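Ticket: Gripper drops out mid-cycle after swapping from Skurko to Pastex
Status: open, waiting on vendor
Component: two-finger gripper / arm controller
Opened: January

First entry

Okay, so I swapped the Skurko fingers-and-motor unit off the left arm this morning and put the Pastex on, because we're supposed to be comparing the two and I'd run out of excuses to put it off. Mechanically it went on fine. Same bolt pattern, same connector, even the cable length worked out. Then I ran the standard pick-and-place warmup and the controller threw a "tool not responding" fault on the fourth pick. Cleared it, ran again, got through nine picks, same fault. Cleared it again and got two. So no pattern I can see yet.

The arm itself stays happy the whole time. No joint faults, no e-stop, it just sits there waiting for a gripper that has stopped talking.

Things I tried before lunch:

- Power cycled the arm and the gripper together. No change.
- Power cycled only the gripper. It comes back, homes, then drops out again later.
- Reseated the tool connector twice. No change.
- Put the Skurko back on for 200 cycles. Zero faults, so I'm not blaming the arm wiring (yet).

Second entry, 2:40 pm

Found something! The Pastex default status rate is way faster than what our controller profile expects. The profile is the one we made for the Skurko, and I'd just copied it over and changed the name, which was lazy of me. I set the polling interval to 60 ms and made sure both sides agreed. Ran the warmup again and it got to 118 picks before faulting. Much better, still not good.

I also pulled the log off the controller. There are 2,762 dropped status packets in the session, and nearly all of them are bunched up right around the close command. Opening is fine. Moving with the fingers open is fine. It's the close — or really the first bit of the close, when the motor kicks in — where everything goes quiet.

So now I'm thinking power. The Pastex spec sheet lists a higher peak draw than the Skurko, and our tool port has a current limit that somebody set ages ago. I bumped it up one step (still inside what both manuals allow) and I'm going to leave it running on the soft stuff first.

Third entry

Current limit change helped a lot. Got through a whole run of 200 with two faults, both in the first ten picks. After that it just went and went. I don't love that the faults are all at the start, since that smells like something warming up, but I'll take it for now.

While I was at it I lowered the closing force to the second-lowest setting. The Pastex grips harder than the Skurko at the same number, so "force 30" on one is not "force 30" on the other, and anybody copying grasp settings between them is going to squash things. I've put a note in the profile. Also, the finger opening reads a little wide when it reports fully open, and I had to redo the zero. Takes two minutes, it's in the Pastex menu under calibration, not under setup where you'd look for it.

Wrist view from the soft-object setup:

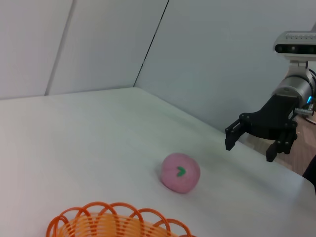

Fingers open over the table, pink ball to pick, orange basket in front.

Fourth entry, next morning

Cold start test. Left everything off overnight, turned it on, went straight into the warmup with no idle time. Fault on pick three, fault on pick seven, then clean for the rest. Did it again after a ten minute idle with the gripper powered: no faults at all. So there's my workaround, let it sit powered for ten minutes before you ask it to do anything.

I've written to Pastex support with the logs and asked if there's newer firmware. I also tried the spare cable from the Mac Suibhne kit in case ours was marginal, and the cold start faults were exactly the same, so I put the original back.

Where this stands:

- Polling at 60 ms, both sides. Keep it.
- Current limit up one step. Keep it.
- Ten minute powered idle before the first cycle, until Pastex gets back to me.
- The 1,000-cycle comparison against the Skurko is on hold. I don't want startup faults muddying the numbers, and I'd have to throw the run out anyway if new firmware shows up halfway through.

If you need the left arm before then, please don't switch the profile back to the Skurko one with the Pastex still mounted. It will look like it works for a few picks and then you'll be reading this ticket again.

Related tickets
Skurko fingertip pads wearing unevenly
Predolier controller loses tool profile after update
Depth readings noisy near white panels
Request: second tool port cable, Mac Suibhne kit
Pastex force units do not match Skurko force units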